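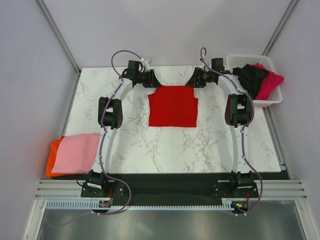
red cloth on the marble-look table

Nimstead sock yarn, how much for a shawl?

purlgrey
Aug 8, 2021
I have 3 skeins of Nimstead in a green the label calls Colombo, 200 yards each, and a shawl pattern that wants 67 rows of garter before it lets you do anything fun. Pattern says 250 yards for the small size. Has anyone made the large? The designer gives no yardage for it, presumably to keep the romance alive.

tinkandfrog
Made the large in December. Used two skeins and a bit of the third. You're fine.

Kivville_knits
Depends on your gauge. I knit like I'm holding on to a ledge and still ran out before the bind-off. I'd buy another skein now, while they have your dye lot.

tinkandfrog
She has 600 yards. It's a shawl. It isn't going over a piano.

Kivville_knits
I had 600 yards too. My bind-off is in a different green and my sister-in-law has mentioned it twice.

moth_bait
Did you go up a needle size? I went up one and it ate yarn. Nice drape though. Also it bleeds, so soak it by itself. I now own a green towel.

purlgrey
No, going with the size it says. Is the bleeding just this green or all of Nimstead?

moth_bait
The gray was fine. Can't speak for the rest.

oldstitches
If you're not attached to the pattern, Cavach is the same shape without all the garter at the start. You begin at one tip and weigh the ball as you go. When half the yarn is gone, start decreasing.

Kivville_knits
Cavach has that picot edge. I would sooner seam a blanket.

oldstitches
Skip the picots. I did.

purlgrey
Cast on the original last night, row 12, already regretting it. Ordered a fourth skein.

tinkandfrog
Enjoy your hat.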